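Pikero, the sidewalk delivery simulator from Mangubat, got its 2.0 update today, 2026-02-09, and I've been playing with it all morning (sorry, inbox!). The big news is street crossings, so your virtual robot now has to deal with pedestrian signals. There are 12 new maps, and a single license costs $100. I went straight for the one with the zebra crossing and the red light,

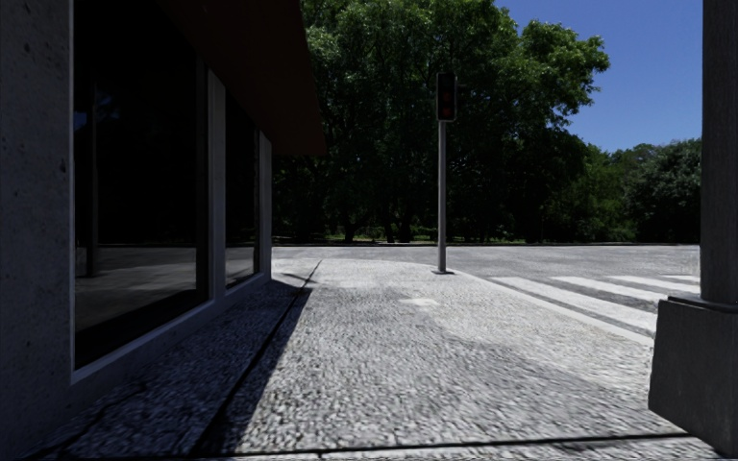 and I'm still tweaking my stopping distance, so a full review will have to wait until I've tried the night maps.

2 comments

Kamlesh Mittal
Does the old license carry over?

Erlinda Rivera
Mine did, just log in again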